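Brudthorpe is accepting applications for the position of **Gift Packing Associate** in the Presentation Room. There are four openings. Two are part-time positions on the day shift, and two are seasonal positions that end with the close of the December orders. Current employees may apply and will be considered on the same terms as outside applicants.

## The department

The Presentation Room prepares boxed gifts for Brudthorpe's retail counter and for mail orders. The work is done by hand at shared tables. Associates fold soft goods, line and fill boxes, tie ribbon, fit lids, and check each finished box against its order sheet before it goes to the shipping desk. The department also prepares the sample boxes that are shown to customers at the counter.

The soft goods packed in this room include baby blankets, washcloths, fleece and plush throws, scarves, and knitted hats. Most of the boxes are shallow, two-part boxes with a separate lid. Many orders carry a gift card, and some include a small bottle of lotion or bath soap supplied by Papadopoulos.

The department is supervised by Vesna Stojanovska. Training is conducted by Ognjen Hoxha. Both will meet with applicants who are invited to the practical session described below.

## Duties

A Gift Packing Associate is expected to:

- Read the order sheet in full before taking any item from the shelf, and confirm the color, size, and ribbon.
- Inspect each cloth or blanket on both sides for pulled threads, stains, and loose stitching. Damaged items go in the return bin with a completed slip.
- Fold or roll soft goods in the style named on the order sheet. The room uses the flat fold, the roll, and the loose bundle.
- Cut ribbon to the length shown on the table chart and finish both ends.
- Tie a flat bow, a double bow, and a plain band.
- Check box bases and lids for dents, split corners, and marks on the inside surface.
- Keep adhesives, pens, and open bottles away from fabric.
- Return leftover ribbon to its spool and unused cloths to the correct shelf at the end of each shift.
- Sweep the floor around the assigned table and shake out or change the table covering when needed.

Associates also take turns at the supply shelves, where deliveries of flat boxes and ribbon are unpacked and put away. Boxes arrive in bundles that can be awkward to handle, and a step stool is used to reach the upper shelves. Applicants who are unable to use a step stool should note this on the application. It will not prevent them from being considered, and the supply turn can be exchanged for additional time at the checking table.

## Folding and placement

Applicants often ask how much prior skill is required. No trade certificate is needed. The department does have settled ways of working, however, and new associates are asked to learn them before introducing methods of their own.

Plush and other fabrics with a raised pile are handled with the fingertips and are not pressed flat. Striped and patterned goods are turned so that the pattern can be seen when the box is opened. Where a cloth has two different faces, the order sheet states which face is to be shown. If the sheet is silent, the associate should ask the table lead.

Satin ribbon marks easily. It should not be pinned, clipped, or folded back on itself while it is waiting to be tied. A length that has been creased is to be replaced and entered on the supply sheet. There is no charge to associates for ribbon or cloth spoiled in the ordinary course of work.

During fitting, a lid may be turned over and used as a tray to hold the cloth and the ribbon for a single order. Goods from two orders may not share a lid.

## Qualifications

Required:

1. Ability to do detailed handwork for extended periods, seated or standing.
2. Ability to read order sheets in English and to write short notes on them.
3. Ability to tell apart similar shades of ribbon and fabric. The supply shelves are labeled by name as well as by color, and applicants with a color vision deficiency are welcome to discuss this with the department.
4. Regular and punctual attendance.

Preferred:

- Experience in gift wrapping, alterations, sewing, laundry, floristry, or retail display.
- Familiarity with the Lineo order sheet or a similar numbered packing sheet.
- Availability on Saturday.

Applicants under the age at which a work permit is required must submit the permit with the application.

## Hours and conditions

Day shifts begin at 10 in the morning. The part-time positions are scheduled for four shifts each week, and the seasonal positions are scheduled according to the volume of orders. The schedule is posted at the end of the preceding week. Associates may exchange shifts with the written approval of the supervisor.

Wages are paid by the hour and are not tied to the number of boxes completed. The rate for each position is stated on the application form and applies from the first day of training. Seasonal associates who are asked to remain with the department will be offered the part-time rate.

Hand cream may not be used at the tables. Rings with raised settings and bracelets should be removed before handling plush or knitted goods, and lockers are provided in the hallway. Aprons are issued on the first day and laundered by the department. Food is to be kept in the staff kitchen. Water bottles with a closed top are permitted in the room, provided they are not set on a table in use.

Those with an allergy to wool, feathers, dyes, or fragrance should state it on the form so that suitable table assignments can be made.

## How to apply

Application forms are available at the front desk and from the personnel office. A completed application consists of:

- the signed form;
- a brief letter stating which position is sought and the hours the applicant is available;
- the names of two people, not relatives, who can speak to the applicant's work.

A résumé may be attached but is not required. Please do not send samples of work by mail. The department cannot return them.

Applications should be addressed to Mirjam Kälin, Personnel Office, and may be left at the front desk in a sealed envelope during business hours. Applicants will receive a written acknowledgment. Questions about the form may be directed to the same office. Questions about the work itself may be put to Ms. Stojanovska in writing, and a reply will be sent before the practical session.

## Practical session

Selected applicants will be invited to a practical session on a Saturday, beginning at 10 in the morning. Each applicant will work at a table with 3 order sheets and the goods needed to fill them. The session is conducted at an unhurried pace. Applicants are assessed on the condition of the goods after handling, the evenness of the ribbon, and the accuracy of the finished box against the sheet. Speed is not assessed.

Applicants may ask questions throughout. They may also undo and repeat any step. A short conversation with the supervisor follows, and travel within the city is reimbursed upon presentation of a receipt.

Brudthorpe considers all qualified applicants without regard to race, religion, sex, national origin, age, disability, or veteran status. Requests for an accommodation at any stage may be made to the personnel office by letter, by telephone, or in person.

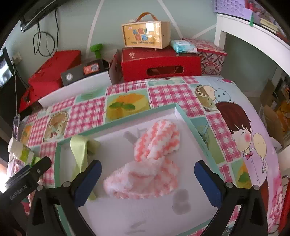 *Presentation Room Notices, No. 4*

**Materials on the table:** box lid with mint-green rim and white interior; fluffy cloth, pink and white, with zigzag stripes; satin ribbon, pale yellow-green.

Applicants attending the practical session should bring a form of identification and wear closed shoes. Scissors, aprons, and all packing materials are supplied. Notices for the Presentation Room are prepared by Nayara Frota, to whom corrections should be sent.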